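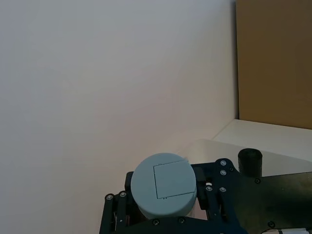 Figure 8. Work corner with plain white wall, brown upright panel and ledge.

4.2 Setting up the work corner

Use this section after the Vostska table has been assembled and leveled. You will need a damp cloth, a dry cloth, a pencil and the panel supplied with your order.

1. Choose a corner with a plain wall. Outlets and fixtures should be outside the work area.

2. Wipe the wall, the ledge and the tabletop. Let all three dry before you go on.

3. Slide the table up to the ledge. Check that it does not rock when you press on each corner.

4. Stand the brown panel upright in the corner with its bottom edge resting on the ledge. Push it back until it is snug.

5. Mark the position of the panel on the ledge with a light pencil line. If the panel is taken down for cleaning, return it to this line.

6. Put cups and canisters on the tabletop. Keep the ledge in front of the panel clear.

Note: The table is sold in two widths, 1,627 mm and 1,729 mm. Measure the wall before moving the table into place. The wider table needs a second person to lift it.

Note: The panel can be ordered separately from Tamora. Ask for the tall size. The short size will not cover the corner.

Caution: Do not lean on the panel or hang anything from it. It is not fixed to the wall.

Caution: Do not use scouring powder on the tabletop. It dulls the surface and the marks cannot be polished out.

7. Turn on the room light and look along the tabletop from the front. If you see strong glare, move the lamp farther back and check again.

For replacement panels or missing parts, write to Wiroj Nuchit at the Sivbridge parts desk and give the table width. Section 4.3 covers weekly cleaning.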